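Remo Leone e a parede que ficou

Quando cheguei, Remo Leone ainda procurava a chave do armário do café, e foi assim, de casaco vestido e a falar por cima do ombro, que começou a contar-me a história da sala. Conversámos durante quase toda a manhã de 13 de outubro de 2019, e confesso que metade do tempo foi passada de nariz no ar, porque o Remo é daquelas pessoas que, para explicar uma prateleira, precisa primeiro de explicar o teto.

A Studa, a pequena oficina de interiores que ele mantém com Naledi Motaung, instalou-se aqui depois de uma mudança feita à pressa em agosto. "O senhorio pediu-nos muita desculpa pelos tubos", recorda ele, a rir. "Disse que se podia pôr um teto falso, que ficava tudo tapado num instante. E eu a pensar: mas tapar porquê? Pinta-se de branco e pronto, deixa-se estar!"

Pintaram, pois. Tubos e teto ficaram da mesma cor, e os tijolos ficaram como estavam, com os seus castanhos avermelhados, os tons de areia e um ou outro quase da cor do carvão.
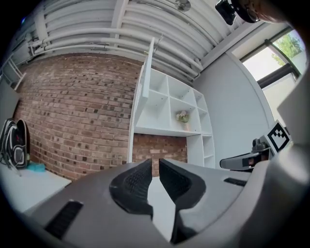

Tijolo à vista, tubagem branca e a estante de cubos encostada à parede.

Foi a Naledi quem insistiu na estante. O Remo queria armários com portas ("sou um homem desarrumado, preciso de portas", admite), mas ela não cedeu. "Com portas, ele guarda tudo e não encontra nada", diz-me a Naledi, que entretanto se juntou a nós com uma chávena em cada mão. "Assim, aberta, se uma coisa está fora do sítio, salta logo à vista. E eu gosto de ver o material, gosto de passar por ele de manhã. Parece uma tolice, mas faz-me companhia."

O modelo chama-se Nureck e é da Bortolotti, uma casa de mobiliário com quem os dois trabalham há anos e que lhes fez um preço de amigo: 300 euros por um conjunto que tinha estado em exposição. O transporte custou outros 200, pormenor que o Remo ainda hoje conta com um ar magoado.

E a montagem? "Ai, a montagem", suspira a Naledi. "O chão tem um desnível, e quando encostámos aquilo à parede parecia um barco. Andámos com calços para cá e para lá até à hora do jantar." O Remo interrompe para dizer que a culpa era do nível de bolha, ela garante que não era, e fico com a impressão de que esta discussão já teve muitas edições.

Pergunto-lhes pela luz, que costuma ser o ponto fraco destes espaços compridos. As luminárias fluorescentes já cá estavam, e a ideia era trocá-las todas por uns candeeiros suspensos da Willik, que o Remo namorava há muito num catálogo. Depois fizeram contas e foram adiando. "Para escolher tecidos não é a luz mais simpática", reconhece ele, "mas para trabalhar é boa, e habituei-me a ver aquelas linhas a fugir para o fundo da sala." 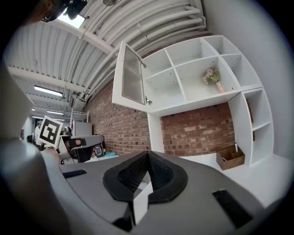 O teto ondulado, com as vigas brancas e as luminárias, junto ao móvel de nichos.

Daqui a 6 meses querem abrir a sala a pequenos cursos de restauro, com turmas ao fim da tarde. A Naledi já anda a pensar em etiquetas para os compartimentos, escritas à mão, e o Remo já anda a pensar em como escapar a escrevê-las. Antes de me ir embora, ainda me levou junto à parede para me mostrar o seu tijolo preferido, um dos mais escuros. Depois hesitou, mudou de ideias e escolheu outro.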